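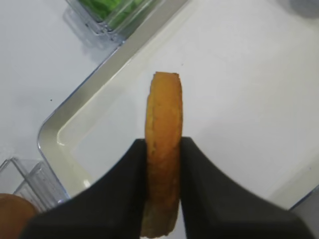

Wednesday, evening
By Lindalva Paiva
2 min read

Baking and tray day. I got the oven to 200 before lunch and did the crumbed rounds from the Rustad notebook, page with the grease stain. The recipe wants 40 minutes in the fridge after crumbing. I gave them less and the coating held well enough, though I lost some off the edges when I turned them.

The color is what I was after, amber going to brown. I ate one standing up at the counter. It needs salt. Next time I'll put it in the crumbs and leave the batter alone.

Washed the white trays by hand and dried them with the old towel — the good ones are still in the laundry. The corners hold crumbs and I had to go over them twice.

Mother called in the afternoon about the Osside house. The sale won't close until May. I told her I'd come up for the weekend and bring a box of the rounds if they keep.

To buy: breadcrumbs, salt, foil. Bed by ten.

Recent entries
Bus to Monness and back
Beans, second try
The Vurnum shelf is up
Rain all day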